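Home | Guides | Set-up | Section 2 | Contact

Setting up your key drop (Section 2 of the Sutport house guide)

Okay, so you've read the welcome bit and you want to get your key drop going. Good! I've set up the one at Sutport and the one at my sister-in-law's place on Esquivel, and I made most of the mistakes already, so follow along and you'll skip them.

A key drop is just one spot by the door where keys go the second you walk in. You need a landing spot, a hook rail, a tag for every key, and a small lockbox for the spare. I use the Jonside lockbox, the one with the four-number dial, but any dial box that screws to a wall will do.

Before you start

Get every key in the house out of every drawer, coat and glove box. Yes, the garage too. I did mine in March with the heat still on and the front door propped open, which I don't recommend.

1. Try each key in each lock. Slow, I know. Put the ones that fit on your left and the mystery ones on your right.

2. Tag the keepers right away. Write the door on the tag ("back," "shed," "mailbox") and leave your street address off it. If you drop the ring at the grocery store you don't want it giving directions!

3. Put the mystery keys in an envelope with the month on the front. If nobody asks for one in a year, let them go.

Note: Dede Atinga, who has the upstairs unit, uses colored caps instead of tags. Works great until two people in the house can't tell the green from the brown, so talk it over first.

Picking the landing spot

4. Stand at your front door with a bag in each hand and see where you want to put things down. Your spot goes there. Mine was a good long step from where I'd planned the shelf, so the shelf moved.

5. Keep it low and flat for the first couple of weeks. A stool, a crate, the end of a bench, whatever you've got. You're testing the place, so don't buy furniture yet (I did, and it's in the basement now). 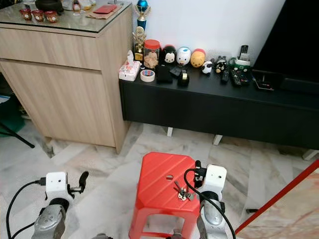

Photo: Xóchitl Ibarra / Sutport house guide

6. If your stool has holes or ridges in the top, set a saucer on it for the little stuff. Mailbox keys and bike lock keys love to wander off on their own.

Caution: Don't pick a spot you can see or reach through the mail slot or a side window. Get down and look from outside. I felt silly doing it and I'm glad I did.

Putting up the rail

7. Once you're happy with the place, hold the rail at the shoulder height of the shortest person who carries a key. Mark the two screw holes with a pencil.

8. Drill, push in the anchors, and screw the rail on. Tug it hard. If it moves at all, take it down and use bigger anchors.

9. Hang the everyday rings nearest the door and the once-a-season ones at the far end.

Setting the lockbox code

10. Open the box with the factory code, flip the little lever inside, and dial your new number. Flip the lever back BEFORE you close the door. Wajid Jatoi forgot this and spent an evening going through combinations, and he only got to 776 before he called me.

11. Open and close it three times with the new code while the door is still easy to get at. Then put the spare inside.

Caution: Skip your house number. We're at 217 and you'd be amazed how many people suggested 0217.

If the dial gets stiff in cold weather, a puff of dry graphite sorts it out. Please don't use cooking oil, it gums up. Section 3 covers lending keys to guests and getting them back again.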